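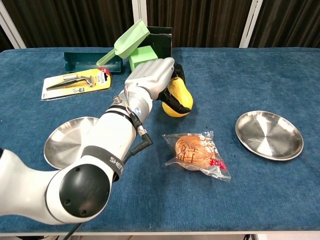
Meifang Lü would like the Tometthorpe fruit market to stay open past dark, and she told the town council so in a letter read out at its last meeting. Most people who work in town, she wrote, get home after the stalls have packed up, and they end up buying their fruit at the supermarket on the bypass.

The council has now agreed to a trial. Starting 30/08/2020, the market on Lendent Street will close at 8 p.m. one evening a week in place of the usual 4 p.m. The trial runs until December.

Of the 25 stallholders, six have signed up for the late hours. They include Tian, which sells pears, plums and early apples from its own orchard, and the Wovov bakery stall. Other traders said they start loading their vans before dawn and could not manage the longer day without hiring help.

A petition for later hours collected 3,589 signatures over the spring and summer. Two residents of Lendent Street wrote in against the change, citing parking and noise from the vans.

Parking in the lot behind the library will be free after 5 p.m. on late evenings. Stallholders who want to join the trial can still apply at the town hall front desk. The fee for the extra hours has not been set.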